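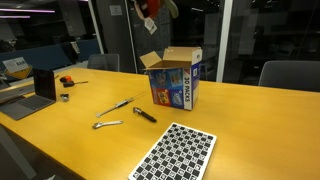 The long table on the second floor, with the box.

My aunt Fengying will tell you I was hired at Spanos for my organizational skills. I was hired because she did the payroll there for most of her life and I was sleeping on her couch in Wusville, and one night in September she put down her fork and said, "Suqin, they need somebody for the tools." So I became the somebody for the tools.

Spanos fixed things. Sewing machines mostly, a lot of clocks, and one time a carousel horse with a bad leg. They'd been on the second floor over the old Bilanley shoe store since before I was born, and then the lease ran out and we had until the end of the month to move everything across the river. Everything meant 200 drawers, a drill press, and Cornel Vasiliu, who had worked there for 31 years and did not intend to be moved by anyone.

"I'll pack my own bench," he said.

"Great," I said. "When?"

"When it's time."

So I packed around him. I got boxes from wherever I could get boxes. Thiện Lã's sister worked at the grocery on the corner and he'd come up the stairs at eight in the morning with a stack of them folded under his arm, snack boxes, soup boxes, bananas. The best one was a blue one with 30 PACKS down the side and little bright pictures of packages all over the front. It was a good solid size and the flaps stood up by themselves, so you could drop things in without holding it open with your elbow. I put it in the middle of the long yellow table and told everyone it was for loose hand tools, and please, please, only loose hand tools.

You'd think that would be simple! Thiện put his lunch in it. Eleni Tomić put a phone book in it, and when I took the phone book out she put it back. Cornel would walk past with his coffee, look down into it, and keep walking.

The thing was, we had a list. Eleni had typed it up on the laptop the winter before, for the insurance, and it had 161 hand tools on it, and I was supposed to check off every one before it went in a box. I got pretty fast. By the last evening I had all of it checked off except 2 lines: a small adjustable wrench, and something Eleni had typed in as "Grollholm, long."

"What's a Grollholm?" I asked her.

"No idea. Cornel dictated it."

Cornel had gone home by then, or I thought he had. I looked in the drawers. I looked behind the radiator, and inside the drill press cabinet, where I found a glove and a very old birthday card addressed to my aunt. (I didn't open it. Okay, I opened it. It said "To Fengying, who always pays on time," with no name, and I put it in my jacket.) Then I gave up and went down to the street for a sandwich, and ate it sitting on the step in front of the shoe store, feeling sorry for myself.

When I came back up there were tools on the table that hadn't been there before. A little silver wrench. Just past it a long, thin silver thing like a screwdriver that had been stretched. And one more, with a black handle, that wasn't on my list at all. They were lying any old way in front of the blue box, like he'd gotten that far and couldn't do the last part.

He was over by the window with his coat on.

"The long one is from my teacher," he said. "Grollholm was his name. He made it for reaching into clocks, and then he got too shaky for clocks."

"And the black one?"

"That one's mine. I never told the insurance about it."

I didn't know what to say, so I picked up the wrench, the safe one, and asked him if he wanted them wrapped. He said what was I going to wrap them in, a banana box? So I went and got two dish towels from the sink, the clean ones, and he came over and rolled the tools up himself, slowly, the long one first. He took his time about where they went. He laid them down along one side and folded the flaps over, and then he opened them again and moved something.

"Write it on your list," he said. "The black one. Put 'Vasiliu, short.'"

I woke up the laptop and typed it in. He stood behind me to check the spelling, and then he asked if there was any of that sandwich left.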